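The Ridgeway Unit, Six Months In
14 March 2026

We moved out of Kastlow in September with 687 labeled boxes and a firm plan to have every one of them unpacked before the holidays. The plan didn't say which holidays, so technically we are still on schedule.

For readers who haven't made the trip out yet, Ridgeway is a big plain shed with a roof over it, and the roof is what everyone remarks on first. Kastlow had those soft gray ceiling tiles that swallowed every noise and occasionally dropped one of their own number onto a desk. Ridgeway has a white corrugated ceiling overhead, ribbed from one side to the other, with a white steel beam crossing it. It is bright and handsome, and it returns every sound you give it with interest. Drop a tape gun at one end and somebody at the other end will apologize.

We have learned to set things down gently. We have also learned that the rain, when it comes, wins every argument, so phone calls get moved to the little office by the loading door, where the reception is terrible but at least it's quiet about it.
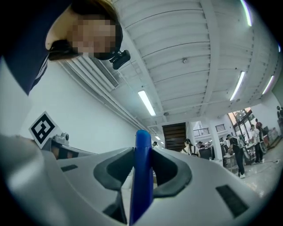
The shelving was the other big job of the winter. Deltitz delivered it in flat bundles with one sheet of instructions, and the sheet covered a model we had not bought. We put up the first run twice. The second time it stood straight, and we took that as permission to do the remaining 6 the same way. They are now anchored, labeled at the ends, and tall enough that the top level will hold whatever we'd like to forget until the next move.

The labels deserve a word. At Kastlow the system was that whoever had been there longest knew where things were. This worked beautifully until that person went to lunch. At Ridgeway every shelf has a letter and every bin has a number, and you're asked to put the thing back in the bin it came from, even if you have just thought of a better bin. Better bins may be suggested on the clipboard. The clipboard lives on a hook by the sink and has so far collected two suggestions and a recipe for lentils.

Packing supplies are in row C. We bought 2,000 mailers from Duser at a price that looked like a mistake and may have been one, as they are all the same size, and that size is slightly too small for nearly everything we send. If you have a use for a great many modest envelopes, please come and get them. Bring a car.

Still to do before summer: a second coat on the floor by the sink, lights for the back aisle, and some kind of felt or panel up high to take the edge off the echo. We have had 3 quotes for the last of these. One was reasonable, one was enormous, and one was for a different building. We'll go with the first unless it rains hard on the day we have to decide, in which case we may panic and pay anything.

Parking is around the side. The bell doesn't work, so knock, and knock only once. We'll hear it.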